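Jodlow Two-Arm Practice Bench
Club and classroom hire, from the Pinlow Robotics Club equipment list
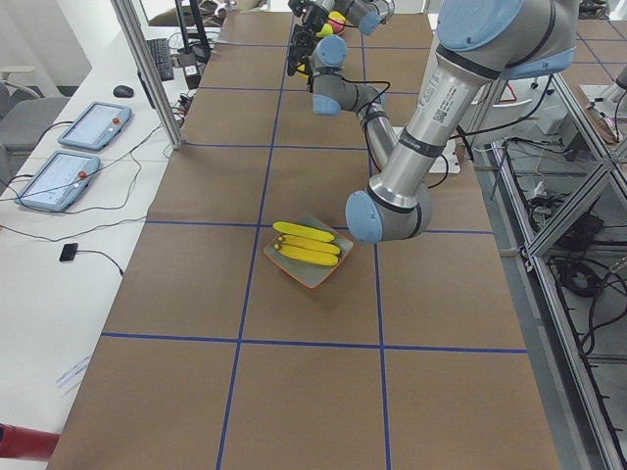 The Jodlow bench is the largest thing the club lends out and the one most often asked for by people who have not measured their doors. It is meant for school teams, evening classes and student projects that have outgrown single-arm kits and would like to find out how much harder everything gets with two. Groups work through our pick-and-place syllabus on it, from moving one object over one square to having both arms share a task without meeting in the middle. The worktop is covered in brown paper and marked into big rectangles with blue tape, so a team can say "second square, far side" and be understood by the person on the keyboard. The fruit course is where most teams start. Three yellow bananas on an orange-rimmed plate look like a gentle opening exercise until you have to pick up one of the two that are lying close together.

What you get

Two arms with their pendants, one pendant per arm, each with its own red stop button. Please learn which pendant belongs to which arm before you need to know.
Control computer with the Ikonen course software installed. It starts slowly. Pressing the power button again does not encourage it.
The Grirum task box: plates, fruit, a few small coloured objects, and the task cards.
One roll of brown paper and two rolls of blue tape.
The printed handbook, third edition, with the second edition's corrections written in by hand.

The task cards

There are 40 cards, graded green, amber and red. Green cards use one arm. Amber cards use both arms in turn. Red cards use both at once, and should be kept back until the team has stopped arguing about whose squares are whose. Card 13 asks for an object to be passed from one gripper to the other over the centre line, and has been returned to us with teeth marks in it. We would like to hear from whoever had it in December.

Suggested timetable for a class

Week one is for stop buttons, jogging the arms slowly and taping the grid. Weeks two to four cover the green cards. After that it depends on the group, and on how many of them turn up once the evenings get dark. Teams entering the Pinlow Cup should leave a full month for red cards and at least one session for tidying cables.

Hire terms

Club members: 40 pounds a week. Schools: 40 pounds a week and a member of staff who stays in the room.
Deposit: 2000 pounds, returned after we have looked at the grippers.
Replacement value for your insurance form: 3000 pounds for the computer and task box. The arms are covered by our own policy, and you should read the page about liquids.
The bench needs a level floor, two sockets and a ground-floor room. A lift counts as a ground floor only if Tuulikki Lappalainen has seen the lift.

Delivery and setting up

Tuulikki brings the bench herself, bolts it together and runs the first hour of training. Please have someone there to help carry. After she leaves, do not move the arm bases, even a little, even if the room would look better. Every saved position is measured from them, and a team in a hurry will discover this at card one.

To book, write to the equipment desk with your dates, your group size and the width of your narrowest door.

Page last changed 2020-10-10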